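Ticket: Heating upstairs cutting out, bedroom radiator cold at bottom
Opened by: Maëlle Gosselin
Assigned to: Zamfira Manole
Property: Candilach, top flat
Boiler: Fiden combi. Thermostat: Trokik wireless
Status: open - waiting on part
Opened: January 2026

Maëlle Gosselin wrote:
Hi, heating in the top flat keeps going off by itself. Comes on in the morning fine, then the boiler stops and the thermostat still shows the little flame. Hot water ok the whole time. Bedroom radiator is warm along the top and stone cold along the bottom, the one in the hall is fine. Have bled both, no air came out, just water. Pressure was low so I topped it up using the loop under the boiler. Can someone look please, the bedroom is getting miserable.

Zamfira Manole wrote:
Thanks. Few things before I book a visit.
What does the pressure say now, cold and then with the heating on?
Any code on the boiler when it stops?
Where is the thermostat sitting?
Is the filling loop shut at both ends? Check it, people leave one a bit open.

Maëlle Gosselin wrote:
Pressure 1.3 cold, goes to 1.7 hot. No code, just goes back to the clock. Thermostat is on the shelf in the hall next to the router. Loop is shut, both ends, checked twice.

Zamfira Manole wrote:
Pressure fine then, leave it alone. Router is worth ruling out. Move the thermostat to the other end of the hall, leave it there overnight, let me know. Don't put it above a radiator or it'll read too warm and switch off early, which is a whole other ticket.

Maëlle Gosselin wrote:
Moved it. Stayed on most of the evening, cut out once. So better but not fixed. Signal bars went from one to three.

Zamfira Manole wrote:
OK so two faults probably. Batteries next - take out whatever is in there, fit new alkaline ones, not rechargeables, the voltage is too low and the Trokik drops the link before it shows the warning. Then re-pair:
Hold the button on the receiver until the light blinks.
Hold the plus and minus on the thermostat.
Wait for both to go steady. Can take a minute or so, don't keep pressing.

Maëlle Gosselin wrote:
Were rechargeables!! Sorry. Changed them, re-paired, took three goes. Hasn't cut out since yesterday lunchtime. Bedroom rad still cold at the bottom.

Zamfira Manole wrote:
Good, closing that half. Leaving the ticket open for the radiator.

Cold bottom, warm top, no air = sludge, nearly always. Try this first though. Turn the hall radiator off at its valve and let the bedroom one have all the flow for an hour. Then feel the pipe at each end. If the far pipe gets hot then it's balancing and I can sort it with the lockshield. If it stays lukewarm it's muck and it needs to come off the wall and be flushed.

Maëlle Gosselin wrote:
Did that. Near pipe too hot to hold, far one barely warm. Bottom of the radiator got a tiny bit better in the corner by the valve and thats it.

Visit note (ZM):
On site in the morning. Surface temps with the clip thermometer: top 43, bottom middle well under that, far tail lukewarm. Drained a cupful from the bleed side, black as tea. Valve pin moves freely so not a stuck TRV. Lockshield was only a half turn open, opened it up, no real change.
Magnetic filter on the boiler return: full. Cleaned it, put back, O-ring is flattened and weeping slightly. Need a new one, the Akanda kit has it. Wiped and tightened for now, left a tray under.
Plan: take radiator off, flush outside with the hose, refit, add inhibitor, check filter again in April.
Need the room clear on the radiator side and something down for the carpet. Asked MG to shift what she can.

Maëlle Gosselin wrote:
Will do the room before you come. Is the tray meant to have water in it already? Only a spoonful.

Zamfira Manole wrote:
Spoonful is fine. If it's more than a mugful overnight ring me, don't put it on here, I only look at tickets mornings and evenings. Part is ordered. I'll bring dust sheets and a bucket.

Bedroom attachments:

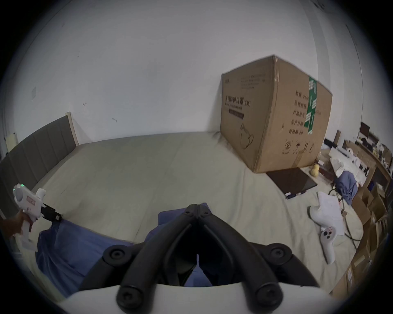
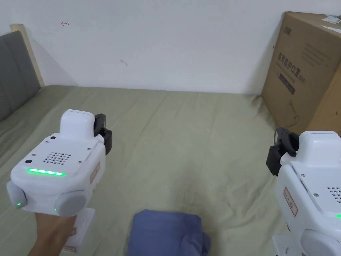
Both: bedroom, blue cloth on the bed.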